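4 Wandschienen montieren und ausrichten

Jetzt kommt der schönste Teil! Sobald die erste Schiene sitzt, sieht man der Werkstattwand an, was aus ihr wird. Das Schienensystem Pillska lässt sich gut zu zweit aufbauen, und wer die Wand schon nach Kapitel 3 vorbereitet hat, kann gleich loslegen.

Sie brauchen: Wasserwaage, Bleistift, Bohrmaschine mit 9-mm-Bohrer, Schraubendreher und die Beutel A und C aus dem Lieferkarton.

1. Zeichnen Sie die Höhe der obersten Schiene an. Bewährt hat sich eine Oberkante von 2.000 mm über dem fertigen Boden, aber messen Sie ruhig an sich selbst nach: Sie sollten die Haken ohne Tritt erreichen.

2. Übertragen Sie die Linie mit der Wasserwaage auf die ganze Wandbreite. Bei langen Wänden lieber einmal öfter anlegen!

3. Halten Sie die Schiene an und markieren Sie die Bohrlöcher.

4. Bohren, Staub absaugen, Dübel bündig einsetzen.

Achtung: Vor dem Bohren immer mit einem Leitungssucher prüfen, ob Kabel oder Rohre in der Wand verlaufen.

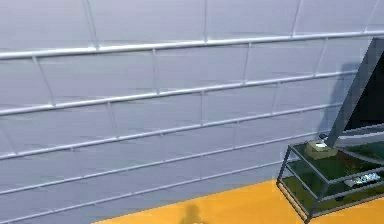 5. Schrauben Sie die Schiene zunächst nur handfest an. So bleiben nach oben und unten noch 2 mm Spiel, und genau die brauchen Sie gleich.

6. Richten Sie die Schiene aus und ziehen Sie die Schrauben von der Mitte nach außen fest.

7. Stecken Sie die Endkappen auf, bis sie hörbar einrasten.

Hinweis: Die lange Ausführung misst 2.115 mm und wird mit dem Verbinder Omeck geliefert. Setzen Sie ihn ein, bevor Sie die zweite Schiene anhalten, sonst müssen Sie alles noch einmal lösen.

Tipp von Taras Demchenko aus unserer Montageabteilung: Hängen Sie zuerst die schweren Sachen auf, und zwar direkt neben den Schraubpunkten. Danach macht das Sortieren richtig Spaß, denn jeder Haken lässt sich mit einem Handgriff versetzen!

Vorsicht: Niemals an den Schienen hochziehen oder Leitern daran anlehnen.

Weiter mit Kapitel 5, Haken und Körbe einhängen.

Brutero Werkstatteinrichtung, Stand der Anleitung: 30. Juli 2020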